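Search this notebook
Search
Log in / All entries / Tags

15/10/2018 - bench notes, chores project (Gullurum sim)

Back on the rings. Same question as in August: can the thing tidy a drawer yet. Short version, not yet, but closer on hard stuff. Soft and bendy stuff still a mess.

Morning was the Kombo build. Took 22 minutes to load, no idea why, the old one was quick. Restarted, same. Left it.

Ran 500 tries overnight on pick up one ring, drop in tray. Got 209. Sounds poor but the August number was worse and that was with a single ring lying flat. Now there are 2, one inside the other, and it has to pick one without dragging the other along. Anybody's kid does this with hair ties in the morning half asleep.

Where it goes wrong, from skimming the logs:
- closes too high, gets nothing, lifts anyway, reports success (!!)
- gets both strands of the outer one plus the inner
- goes for the shadow. Still. Dresari grasp picker scores dark edges way too high, turning the lights down only moved the problem

Tried turning the wrist a bit before closing so the fingers come in across the strand. Helps on the outer ring. Inner ring no change, there just isnt much room in there.

Argument at lunch about whether any of this matters for the real chores list. Laundry folding, cables, bagging parts on the shop floor, it's all floppy things. If we cant do a rubber-band sort of thing in sim I dont see us doing a sock. Kirora people want a dishwasher demo instead, plates are stiff, plates would look good. Fine for a demo. Doesn't tell us anything about the drawer.

Wrist view from the ring task:

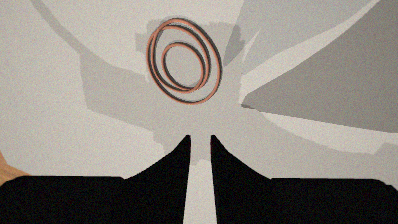

Orange rings, one inside the other, fingertips just below. Shadows all over the surface.

Look at how much edge there is that isnt ring. Want to try the picker with color only, no edges, before touching anything else. Orange on gray should be easy. Wont carry over to a drawer full of gray cables but I want to know wich half is broken.

To do
- fix success check, needs to look at whats in the fingers after the lift
- color-only run, same seeds
- slower close on the last bit
- ask Kombo side about load time

Tray script is on the shared drive, dont use the one in the old folder.

We use cookies to keep you logged in and remember your settings. Accept / Manage

Recent entries
Drawer task, first numbers
Kirora dishwasher racks, measurements
Gripper pads, which ones to reorder
Dresari picker settings that kind of work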